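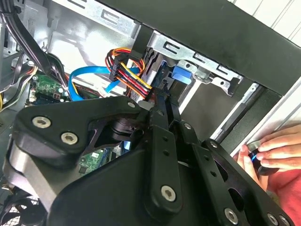 December 2025. Screws and threadlock, second go

Callard sent the new tube with a leaflet claiming their compound holds on plated screws straight from the box, no degreasing. I don't believe it, and neither does Beca, though she is politer about it. Eifion says he has used it on shelving and it's fine. Shelving doesn't get shaken.

Set up the same way as in June. Steel block, tapped holes, M4 screws from the Ladska bag, half with compound and half dry. All done up with the little torque driver, not by feel. Left overnight on the bench by the radiator. Ynyr's probe said 21 degrees when I locked up, so the cure should be fair by anybody's reckoning.

Shook 70 screws on the old sieve shaker for an hour. 62 still had their marks lined up afterwards. Sounds good until you split them: the eight that moved were four dry and four with compound. So as far as this test goes the stuff does nothing, or the shaker is too gentle to show it. I lean towards the second, and I'd like that written down before somebody puts the first in an email.

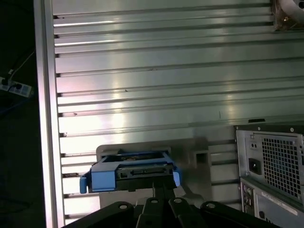 Octavian wants to know why we don't just buy lock washers and be done. Because we tried that in June and the washers chewed the paint and the screws backed out anyway. He wasn't here then. Notes are in the green book, under Martinelli, which is who sold us the washers.

Also not convinced by our own marks. A pencil line across head and block is too thick. Two of my "moved" screws could be me drawing badly, and Emlyn read one of them the other way when I asked him to check without telling him which it was. Need a scribe or a fine paint pen. 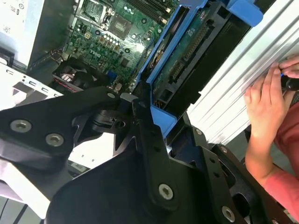 Colour of the head matters more than I'd allowed for. Ours are dull zinc in a dull steel block and after an hour under the lamp I was guessing. Silver Torx heads in matt black plate, like the ones in the photo, would be far easier to mark and read, and I'd sooner have Torx for this anyway — the driver rocks in our cross heads and I suspect some of the scatter is only that. Will ask for a black-painted block.

Next:
Degrease half of the compound lot with the proper solvent, leave the rest as bought. That was the leaflet's claim and I haven't tested it yet.
Longer shake. Beca to find out if the timer goes past the hour.
Order 200 Torx screws, one batch, one bag. Not from the Luvberg odds drawer.
Somebody other than me to read the marks.

Leaflet is taped inside the back cover. It gives no test method.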